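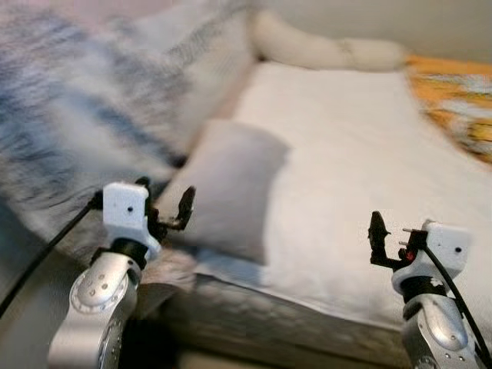

Gripper trial moves to bed making
January 2020

The two-arm trial has gone from the bench to the bed. Since October the arms had been working on trays, boxes and folded towels, and most of what we learned there was about hard edges. Bedding was always going to be the harder half of the work, and the aged care operators who support this project have been asking for it from the beginning.

The task is simple to write down. There is a bed with a white sheet, a cushion, a long bolster and a blanket. The arms have to move the cushion to a marked spot, straighten the blanket and leave the sheet as flat as they found it. A person does this in less time than it takes to read this paragraph. Our best run so far took 46 seconds for the cushion alone.

Three sets of fingers are being compared. The first is our own, a thin black hooked finger that fits in the white housing. The second is the Brerico padded finger, which is wider and has a soft face. The third is a flat blade from Komura, originally sold for handling garments in a warehouse. All three mount behind the same collar, so a change takes one person and a hex key, and the arms don't need to be recalibrated afterwards unless the housing itself has come off.

Hooked fingers

The hooked fingers have done better than expected on the cushion. The tips get under a corner and the rest of the finger doesn't have to do much. They are also the easiest of the three to see past, which matters to the operator working from the head camera. With the padded fingers on, the corner being grasped is often hidden behind the pad at the moment you most want to look at it.

Their weakness is the sheet. A hooked tip that arrives a few millimetres low will catch the sheet and bring it along with the cushion. We have had this on both arms. Rounding the tips helped a little, and a second version with a shorter hook is being printed this week.

Padded fingers

The Brerico pads hold the cushion firmly once they have it and never snagged the sheet in any of our runs. Getting hold of it is the trouble. They are too thick to slide beneath a corner, so the operator has to pinch the cushion from above, and a well-stuffed cushion doesn't give you much to pinch. They were the clear favourite on the blanket, where there is plenty of loose material and the pads can gather a good handful.

Blades

The Komura blades slide under anything. They are the only fingers that lifted the sheet edge cleanly every time it was asked for. They also let go of things. The cushion slipped off during a turn often enough that we stopped using them for that part of the task, and a rubber coating is the obvious next step. Komura has sent a sample sheet and we will cut it to size ourselves.

Camera

The bigger surprise was the camera. On the bench, the head hardly moved. On the bed the operator is forever looking from the cushion to the far side and back, and the picture smears whenever the head swings. The arms stay fairly sharp and the bedding turns to streaks. A patterned blanket is the worst of it. Operators told us they wait for the picture to settle before closing the fingers, and those waits add up over a full run.

We tried a shorter exposure first. It reduced the smearing and made the picture darker and grainier, and two of our operators liked it less than the blur. More light in the room is the better fix and the cheaper one, although it won't be on offer in a real bedroom at six in the morning. Allbridge has lent us a second camera with a larger sensor, and it goes on the head mount once the bracket is finished.

In the meantime we have put a limit on head speed. Operators grumbled for a day and then stopped mentioning it. Runs became slightly slower at the start and noticeably steadier at the end, and there were fewer grasps abandoned partway through.

Controller

Pornthip Srisuk has been comparing the old controller with the Shehu unit. Her notes are on the shared drive and are worth reading in full. The short version is that the Shehu controller is smoother when both arms move together, particularly when one is holding material and the other is pulling against it. The old one tends to let the second arm lag, and with cloth you see that lag as a wrinkle.

Gripping force is a different matter. The Shehu unit reports it in coarse steps, so it is hard to tell a light hold on the sheet from no hold at all. Pornthip has asked the supplier whether this can be changed in software. If it can't, we will probably keep the old controller for the fingers and use the new one for the arms, which means more wiring and one more thing to go wrong.

One small job came out of her sessions. The cables leaving the housings need a better clip. With the arms working this low beside a mattress, a loose cable can drag on the blanket, and it will shift the blanket without the operator noticing. Clips have been ordered in the same grey as the trunking.

What comes next

Each set of fingers will get another 15 sessions, with the same operators and the same bedding. By the end of that we expect to have recorded up to 1,000 grasps, enough to compare the fingers properly instead of trading opinions over lunch. The shorter hook will be included if it is ready, and so will the coated blade.

Fitted sheets are not part of this round. Several readers have asked. The elastic corners need more force than we are comfortable using with the present housings, and we would like the force readings sorted out first.

Members who want to drive the arms for a session can put their names down at the front desk. No experience is needed, but please allow a full morning, as the first hour goes on training.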